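Histis Field Chrono, pre-owned, manual wind

Ref 982. Very good shape, light wear on the case back, crystal is clean. Bought from an estate along with two others, both gone already. Comes with the Histis outer box and the booklet. No warranty card, so price reflects that.

Case is brushed steel, screw back. Cream dial, blued hands, small seconds at 9. Lume is original and faded to a tan color — do not expect it to glow much past bedtime. Pushers are crisp. Reset lands on zero.

Movement was cleaned and oiled by our bench in December. Running 5 seconds fast per day on the timer, dial up. Mainspring replaced at the same time, old one included in a baggie if you want it.

Strap: brown calf by Mészáros, unworn, steel pin buckle. Fits small to medium wrists. Longer strap on request, ask before you pay. The original bracelet is NOT included, somebody lost it years ago.

Water resistance: treat as none. Gaskets are new but we dont pressure test chronos this age.

PRICE $982 — no, thats the ref. PRICE $4,440 was the old listing, now $500 off. So $3,940. Firm.

Stock no. KX-444. One only.

Shipping and payment

Ships insured from our Dasudthorpe store, signature required. Orders in before 2 pm go out same day. Wire or check, cards add 3 percent. Layaway OK on this one, $500 down and the rest within 90 days.

Returns

Five days from delivery, unworn, tags on. Buyer pays return postage. Strap swaps are final once the new strap has been fitted.

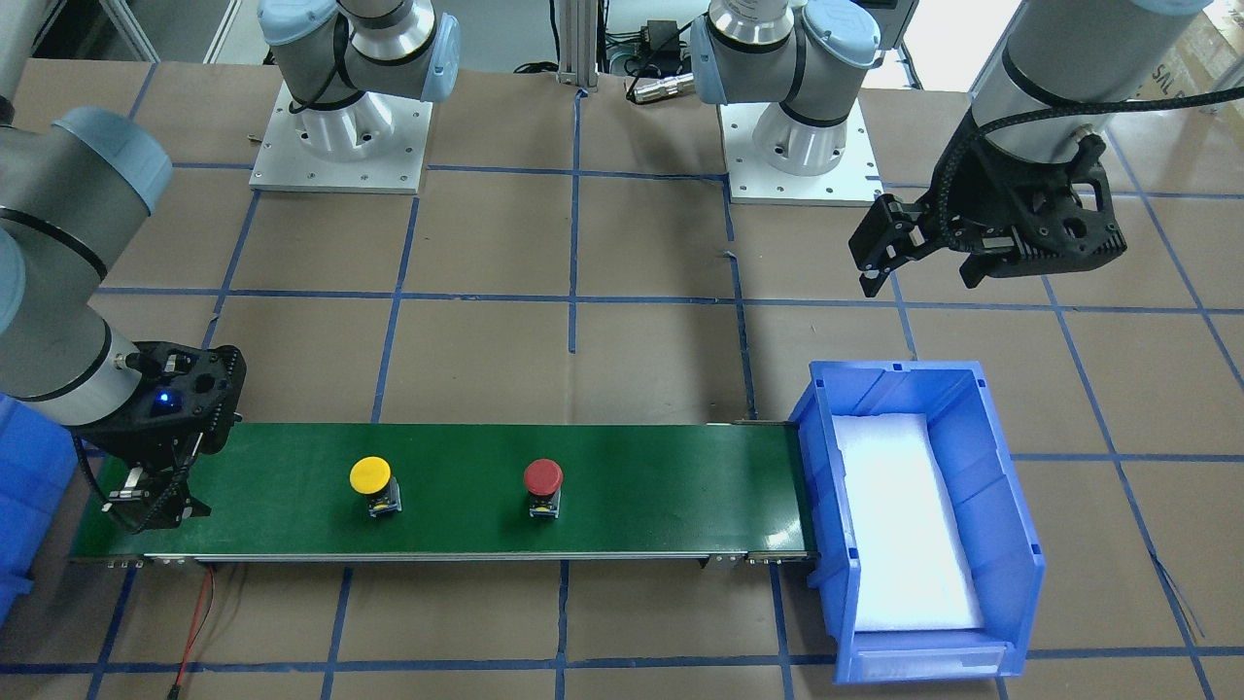
Trade-ins

Kendex takes most steel sport and dress watches, running or not. Send the reference, clear pics of dial and case back, and what papers you have. Quotes good for a week. No quartz, no gold plate please. Store credit pays a littel better than cash.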